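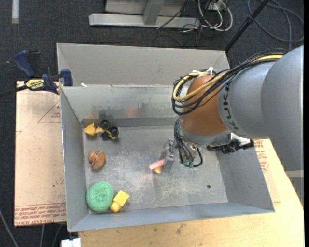 Why Did the Sorting Robot Stop?

One afternoon in January, a robot arm at the Brarna workshop stopped in the middle of a job. Its job was to pick small things out of a metal bin, one at a time. It had been doing this since the morning. Then it froze, a red light came on, and the people in the room had to find out what was wrong.

What the robot was supposed to do

A robot arm has joints, a bit like your shoulder, elbow and wrist. At the end of the arm is a gripper. The gripper has stiff metal fingers that close on an object and hold it.

The bin held toys and other small items, like a green mesh scrubber. They were picked because they are all different. Some are hard and some are squashy. A toy vehicle with wheels can roll when you touch it. A scrubber squeezes flat and then puffs back out.

The computer program that ran the arm was called Nivura. For each pick, Nivura chose an object, moved the fingers down to it, closed them, and lifted. A full test was 373 picks. The robot got through 200 of them with no trouble.

What went wrong

On the next pick, the gripper came down on 2 objects that were lying close together. The fingers pushed one of them against the floor of the bin. The object was hard, so it could not move out of the way. The floor was metal, so it could not move either. The arm kept pushing.

Inside each joint of this robot is a sensor that measures how hard the joint is working. When the numbers got too high, the robot switched itself into a protective stop. The motors turned off and the brakes held the arm still.

A protective stop is a safety feature. It did what it was built to do. The fault was somewhere else.

Finding the cause

The team looked at the record that Nivura keeps of every move. It showed that the gripper had gone down 7 millimeters too far. That is less than the width of your little finger, but it is a lot when the floor is made of metal.

Next they measured the bin. It had slid a little on the table and one side was sitting higher than before. The clamp that held it had worked loose. Nivura still believed the bin was in its old place, so it sent the fingers too low.

How it was fixed

First, the power to the arm was locked off. Then one person tightened the clamp. After that the team showed Nivura where the bin floor was, by touching the gripper gently to each corner.

They also changed the program. Now the arm slows down near the floor, and it backs up if it feels a push it did not expect.

Staying safe near a robot arm

A stopped robot may start again without warning. Never reach into its work area, even to pick up something that fell. Stay behind the line or fence and tell an adult what you saw.

Words to know

Gripper: the part of a robot that holds things.
Sensor: a part that measures something, such as force, heat or light.
Protective stop: when a robot halts itself to prevent harm.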